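Okay, I have been putting this off since March but it's time for the thread about small trays and the little racks that go on them. Yes, a whole thread. Mute me now if you must!

It started with the spot by my front door. Keys, a ring I take off to wash up, two mismatched earrings, a bread tag (why), all in a heap in a cereal bowl. I was fishing through that bowl every single morning and getting crumbs under my nails.

So I bought a tray. A Jiko one, oval, matt finish, with a lip around it. Best purchase of my year so far and the year is admittedly a quiet one. The lip matters more than you'd think. A flat board looks lovely in the shop and then everything skates off the back of the hallway table.

Then I got greedy and wanted height. A tray holds the stuff that sits, but necklaces don't sit, they knot. I had one chain that had been in a knot so long I'd started thinking of it as a brooch.

My favourite kind of rack is the simplest: one upright, one bar across, a few pegs. No tiers, no drawers, no little velvet fingers. You hang three things and you can see all three things. When a fourth thing turns up you have to make a decision, and I have come to enjoy the decision.
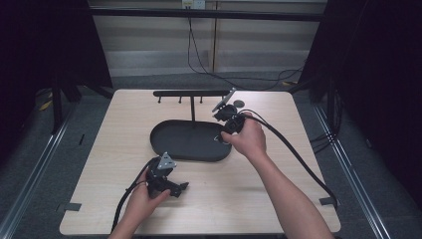

Black for this sort of thing, every time. I went through a white phase and the white one showed every smear of hand cream and looked grubby by lunchtime. Black on a pale timber top just looks neat, even when what's on it is a hair tie and a button off my good coat.

Someone asked about oval versus rectangle. Oval! I'll fight for it. There are no corners for fluff to live in, you can wipe it with one go of a damp cloth, and it's kinder to your hip when you cut the turn into the hallway too fast (ask me about the old one).

Someone else asked whether the post should be at the back or in the middle. Back, please. In the middle you're always reaching round it, and your sleeve catches the bar, and then the lot comes down. With the post at the back the whole front of the tray is free for the small bits.

Small bits get their own end, by the way. I keep mine on the right because I'm right-handed. Rings, the spare button, the SIM pin I will need exactly once. The left end stays clear for keys, which get thrown more than placed. I've tried to be a person who places keys and I am not her.

The Fu one is nice too, for the record. A friend has it in the bathroom and the finish has held up beautifully with all the steam. Bit short in the post for a long necklace though – the pendant ends up lying in the tray and you're back to tangles. Hold your longest chain up against it before you buy, even if the shop looks at you funny.

I was very close to getting the Stusolon stand with the spinning top and I'm glad I waited. I had a go of one at my sister's and everything swings out and wraps itself round the pole like a maypole. Gorgeous if you own bracelets. I own one bracelet.

Tip if yours wobbles: felt dots. Don't use the big furniture ones, get the tiny ones for cupboard doors. I put two under the back edge of mine and it stopped tipping forward when I hung the heavy lanyard on it. Cheapest fix ever, and it doesn't scratch the table.

Also tighten the bar before you hang anything. Mine came a touch loose and I blamed my necklaces for a week. Quarter turn, sorted.

For anyone in a rental with no hallway table at all: a tray and peg bar fits on top of a shoe cabinet, on a windowsill, on the microwave. My old flat was the microwave. Not glamorous but I never lost a key.

Next I want to do the desk. I've got my eye on the long Wodside tray for pens and the glasses I keep sitting on, and I'm wondering whether a peg bar would work for headphones or if they'd pull the whole thing over. If you've tried it, tell me what you used for weight. Leaning towards a bag of rice behind the post – will report back!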